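Grastano Library Users Board > Policies and Facilities > Study cubicle reservations: proposed two-hour limit

Posted by Yesenia Gallegos (Reader Services)
Members are invited to comment on the draft reservation policy before the end of June. Under the draft, a cubicle on the second floor may be held for two hours and renewed once if no other reader is waiting. A cubicle left unattended for 35 minutes would be released. The library recorded 3,397 reservations last term, and complaints concerned unattended desks more than any other matter.

Reply from h_tu
I support the release rule but request that the period be shortened. Readers at the Esik branch have worked under a limit of 22 minutes without difficulty.

Reply from dinhlai
I must respectfully disagree with the previous member. The cafeteria line at noon alone exceeds 22 minutes. A reader who has reserved a desk properly should be able to eat lunch and return to it. 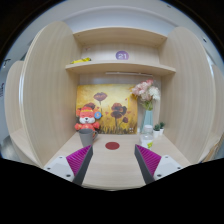
Study cubicle with light wood-grain panels, second floor.

Reply from lamkhuc
The draft does not say whether personal belongings count as occupancy. At present a coat on a chair is treated as a reader in the morning and as lost property after 5 p.m. I would ask that Section 4 be amended to settle this.

Reply from Yesenia Gallegos (Reader Services)
Thank you. Belongings alone will not count as occupancy. Staff will move them to the front desk and leave a slip with the time written on it.

Reply from dinhlai
I remain opposed to staff handling laptops. Who is liable for damage?

Reply from h_tu
The existing terms of use already cover this under Section 12 - unattended property is left at the reader's own risk.

Reply from dinhlai
Section 12 refers to property left in place. It does not mention property that staff have moved.

Reply from Yesenia Gallegos (Reader Services)
The point is noted and has been referred to Yến Huỳnh for a revised wording. The thread will stay open for comments on the other sections.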